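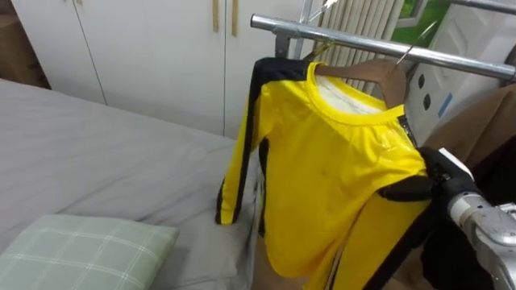 The Second Life of Club Colors

In Merrick, a football shirt is seldom thrown away. Fanni Deák, who repairs sportswear in a small shop called Botton, receives most of them in May, when the season closes. She charges 5 euros for a torn seam and 16 for a new zipper.

"People bring me a shirt from a club that does not exist anymore," she says. "They want to wear it to a wedding — under the jacket, of course."

Yellow is the hardest color for her, as each maker has its own.

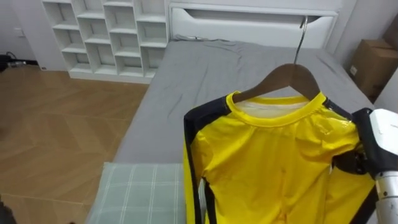 The thread she orders from Plaka comes in 13 yellows, and still she must sometimes mix two. Glossy fabric is also difficult. It shows every hole of the needle, so she sews slowly and never irons it directly. Her oldest repair this winter was a goalkeeper's top, which took her two evenings.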